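Ticket: Hot water drops to lukewarm after few minutes, upstairs shower
Status: Closed
Product: Farah tankless water heater, gas
Opened by: Anas Azar
Assigned to: Elisa Tedesco, Tulness Home Support
Priority: Normal

Anas Azar wrote:

Good morning. I have a Farah gas water heater, the wall model without a tank, installed two years ago by Prirkodow. It worked without complaint until October. Now the upstairs shower starts hot, stays hot for 252 seconds (I measured it with the phone, three mornings, and this was the shortest), and then it goes lukewarm. After that it comes back hot, then lukewarm again, and so on until I give up.

The kitchen tap does not have this problem, or I do not notice it, because I never run it so long. The display on the heater shows no error code. The set temperature is 120 degrees and I did not change it.

What I already tried:
Turned the heater off and on at the switch.
Closed and opened the gas valve.
Cleaned the shower head in vinegar overnight.
Lowered the set temperature to 115 and put it back. No difference.

Please tell me what to check before I pay for a visit. The last visit was expensive and the man stayed ten minutes.

Elisa Tedesco replied:

Hello Anas, thank you for the clear report. Hot, then lukewarm, then hot again is usually one of these: the water flow is falling under the minimum and the burner stops, the inlet filter is dirty, there is scale in the heat exchanger, or cold water is mixing in somewhere after the heater.

Could you please do the following and write back:

1. Open the service menu (hold the two arrows until the display blinks) and read the flow value while the shower is running hot, and again when it turns lukewarm.
2. Look at the flame symbol at the moment the water cools. Does it stay on?
3. Tell me what kind of shower valve you have, and whether the house has a recirculation pump.
4. Tell me how hard your water is, if you know it.

Anas Azar wrote:

I did it with my son, he was in the bathroom with his hand in the water and I was in the basement, and we were on the telephone.

1. When hot, the flow is 1.9 gallons per minute. When lukewarm, it is 1.1, sometimes 0.8. Nobody touched the shower in between, I asked him twice.
2. The flame symbol stays on for a while and then goes off for a moment. Then it comes on again.
3. The shower valve is one handle, thermostatic, from Jiltormont. No recirculation pump. The pipe is long, it goes from the basement to the second floor.
4. The water here is hard. The city letter says 252 mg/L. It is the same number as my seconds, I checked the letter again to be sure I did not mix them.

Elisa Tedesco replied:

Thank you, this is useful. The flow is dropping by itself, so the heater is probably reacting to something and not causing it. But with water that hard I would like to exclude the filter first.

The inlet filter is at the bottom of the heater, on the cold side, behind the round plastic cap. Switch off the power, close the cold water valve, open a hot tap to release the pressure, put a bucket under, and unscrew the cap by hand. Let the unit cool before you begin. Please rinse the filter under the tap with an old toothbrush and put it back. Do not use any tool on the cap, it cracks.

Anas Azar wrote:

The filter was dirty, with sand and small white pieces. I cleaned it. The bucket was too small, so now the basement floor is also clean.

Result: hot flow is now 2.2 instead of 1.9. But the problem is the same. Hot, lukewarm, hot. This morning it took a little more than five minutes before the first change.

I want to add one thing. I also tried the bathroom sink, the hot side, completely open, for ten minutes. It stayed hot all the time and the flow on the display did not move. So same heater, same long pipe, and no problem. Only the shower.

Elisa Tedesco replied:

That test helps a lot, thank you for thinking of it. If the sink holds the temperature on the same branch, then the heat exchanger is not my first suspect anymore. I suspect the thermostatic cartridge in the shower valve. When it is stiff from scale, it is slow to react. It closes the hot side too far, the flow through the heater falls, the burner stops, cold water passes through, the cartridge opens again, and you are in a circle.

One more test before you buy anything. Turn the shower handle to the very hottest position, past the safety stop if there is one, and let it run. Please do not stand under it. Write down what the flow does.

Anas Azar wrote:

I could not do the test until Friday because we had guests, I am sorry for the wait.

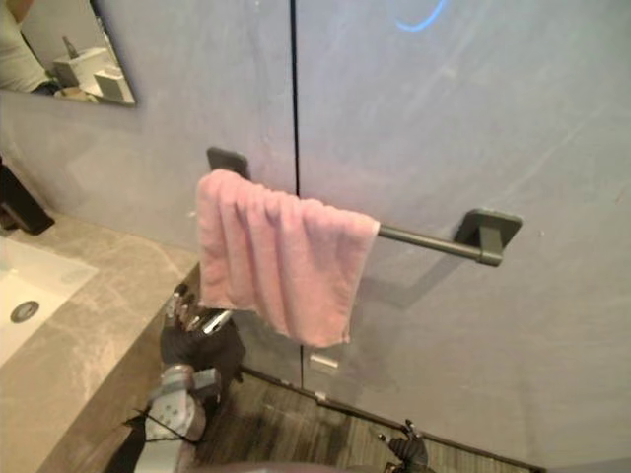
Test with the handle at maximum, past the red button, bathroom door closed, nobody in the shower. I ran it for 15 minutes and my son read the display in the basement. The flow was 2.2 at the beginning and 2.1 at the end, and the flame symbol never went off. I put the thermometer from the kitchen in a cup under the water and it showed 117 degrees every time. I was on the little stool with my notebook, looking at the gray wall with the pink towel on its bar, and waiting for the temperature to fall, and it did not fall. Then I turned the handle back to the normal position, and after three minutes the flow went to 1.2 and the cup showed 91.

So I think you are right about the cartridge. How do I know which one to order? The valve has no number on the outside.

Elisa Tedesco replied:

Very good, I agree. In the hottest position the cartridge leaves the hot side open and does not need to regulate, and then everything is stable. The heater is working as it should.

For the Jiltormont valve the number is on the cartridge itself, usually on a ring near the end that goes into the wall. You need to take it out to read it:

Close the hot and the cold supply. Some valves have two small screws for this behind the plate, otherwise close the main.
Open the shower to empty the pipe.
Cover the drain with a rag, so that the small screw does not go down.
Take off the handle. The screw is normally under the little cap.
Make a photo of the position of the plastic stop ring before you pull it. If it goes back turned by one tooth, your temperature scale will be wrong.
Unscrew the brass nut and pull the cartridge straight out.

If it does not come out, please do not force it with pliers. Put warm vinegar on a cloth around it and leave it for an hour.

Anas Azar wrote:

The cartridge came out after the second hour of vinegar. It was white all over, like something from the sea. The number on the ring ends with 32. I called the shop and they have two with the same ending, one for $80 and one cheaper which is "compatible". The man on the phone could not tell me what is the difference.

Can I also clean the old one? I put it in vinegar already, since it was out.

Elisa Tedesco replied:

You can clean it and try it, many people do this and it works for some months. But inside there is a wax element that moves slower with age, and vinegar does not repair that. I would use the old one until the new one arrives and then change it. I would take the original. I do not have experience with the compatible one, so I cannot say it is bad, only that I do not know it.

Put silicone grease on the rubber rings, a thin layer. Not petroleum jelly, it makes the rubber swell.

Anas Azar wrote:

Report after cleaning: the old cartridge is back in, and the shower was stable for 600 seconds, then one small drop that my wife did not notice but I did. Much better than before. I ordered the original.

Second report, eight days later: new cartridge installed. I forgot the photo of the stop ring and had to do it two times – the first time the shower gave only cold water up to the half of the scale. Now it is correct. I ran it for 20 minutes. Flow 2.2 all the time, no change in temperature, flame symbol on from start to end.

One question for the future. With my hard water, how often must I clean the inside of the heater? Prirkodow never said anything about it, and in the manual I find only "regularly".

Elisa Tedesco replied:

I am glad to read it. For your water I recommend descaling once a year, and looking at the inlet filter every three months in the beginning, until you see how fast it fills. If there are service valves under the heater (two valves with a small side outlet each), you can do it yourself with a pump, a bucket and white vinegar. If there are none, Prirkodow can add them at the next visit. I have attached the descaling sheet to this ticket.

For the shower valve, turn the handle from full cold to full hot and back once a month. It keeps the cartridge moving.

May I close the ticket?

Anas Azar wrote:

Yes, please close. There are two valves with side outlets, I went down to look. I will buy a bigger bucket before I start.

Internal note, E. Tedesco:

Cause: scaled thermostatic cartridge in shower valve, flow dropping below burner minimum. Inlet filter partly blocked, cleaned by customer. Heater not defective, no warranty claim. Please add the sink test to the standard questions for lukewarm shower tickets – hot side fully open, ten minutes, same branch. We would have saved one round of messages with it.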